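Print | E-mail this page
14 shares

Prustanex two-arm cell: FAQ on the August gripper fault

Why did the right arm stop in the middle of a job?
Its gripper lost holding force after 128 cycles and the controller tripped. The left arm kept its position.

Which jobs are affected?
Box and lid work on the white table. Foam-lined boxes are on the list. 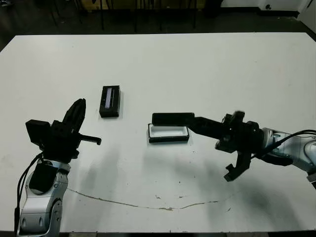
Widad Salameh wrote in that her cell at Estuscombe tripped with error 1642 and a restart did not clear it. Leave yours powered down and call Drasteck.

Can I run at reduced speed?
Yes, at 40 percent, if no error is showing. Keep hands off the table while either arm has power.

We use cookies. Accept | Settings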